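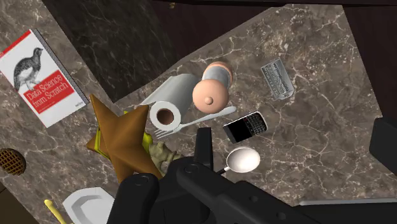
By Trerkance newsdesk | Home and interiors | Saturday, 7.30am

Stone worktop supplier Cisgate is to change the way it sells natural marble to householders, after a review of complaints about staining and dull patches near sinks and hobs.

From August, every slab sold through its Trerkance yard will come with a written note of the stone type, the surface finish and the sealer used. Buyers will also be asked to approve the position of each cut on the slab itself before work starts. Until now most orders have been placed from a hand-sized sample, which gives little idea of how the veining runs over a full worktop.

The review covered 42 kitchens fitted by the firm. Most of the marks were etching – a chemical reaction between acids, such as lemon juice or vinegar, and the calcium carbonate in the stone. Sealing slows the uptake of oil and coloured liquids but does not prevent etching, a point the firm accepts was missing from its care leaflet.

The new leaflet advises wiping up spills at once, using a cleaner with a neutral pH and keeping scouring powders off the surface. A honed finish is suggested for busy kitchens, as etch marks show less on it than on a polished one.

Cisgate will also offer a resealing visit within 2 years of fitting, using a water-based product supplied by Flakia. The visit takes 3 hours and the worktop must be cleared beforehand. More than 100 existing customers will be contacted by letter and offered the same terms.

Joints between slabs are not covered by the visit. Jayasinghe, which fits worktops for the yard, will continue to handle joint repairs under its own guarantee. Prices for new orders are unchanged.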